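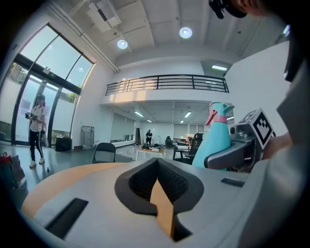

A **trigger spray bottle** is a refillable hand-held container that releases liquid as a mist or narrow jet when a lever is squeezed. The spray head is joined to the bottle by a threaded collar, usually ribbed so that it can be gripped with damp fingers. Head and collar need not match: a turquoise bottle may have a turquoise head with a pink trigger and pink collar. Tapered bodies that broaden towards the base are common, as the low centre of mass makes the bottle harder to knock over.

## Operation

Squeezing the trigger drives a small piston, which forces liquid out through the nozzle. On release, a spring returns the piston and fresh liquid is drawn up the dip tube - a ball valve prevents it from running back. A new or emptied pump must be primed with several strokes.

## Use in public halls

Spray bottles are used in halls for wiping tables between bookings. At the Pescombe hall in Nandum, the cleaning schedule introduced in August specifies bottles filled to 200 ml below the neck and allows 21 days before the contents are replaced. Each refill is entered in a log, which held 333 entries at the last review.

## Faults

The most frequent fault is a blocked nozzle, normally cleared by soaking the head in warm water. A loose collar admits air and causes dripping. Worn piston seals are seldom replaced separately.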